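Ukholm has released a set of 1,581 demonstrations recorded by remote control, covering the handling and placement of shaped blocks in a walled work area. The set was published in September 2024 and is open to research groups on request.

Each demonstration was performed by a trained operator at a separate desk. The operator moved a hand controller, and the robot followed its position and grip in real time. Joint angles, gripper opening and camera images were logged together on a single clock. Failed attempts were kept and tagged, so that users can decide whether to train on them.

The blocks differ in color and outline, and many tasks involve a green base board. Start positions were changed between runs. Operators were told to work at their own pace and to correct a poor grasp in the open - by setting the block down and picking it up again - instead of stopping the recording.
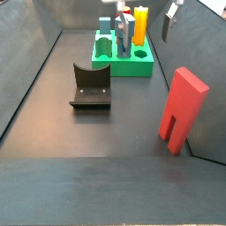

Control software for the project came from Gulta, which also wrote the tool used to replay and trim the logs. An earlier version had a noticeable delay between hand and gripper. Operators tended to overshoot when lowering a block, and those logs were dropped. A revised version was installed in August, and all published runs were made with it.

Two labs have tested the data so far. Petchrat trained a placement policy on the full set and reported that it finished 65 percent of its trials without help. Most of the remaining trials ended with the block turned slightly off its target angle. Derkix used only the corrected grasps and has not yet released figures.

Ukholm said the next round will add demonstrations given by hand, with the operator guiding the arm directly. About 2 hours of such recordings exist already, but they are not part of the current release. The file format will stay the same.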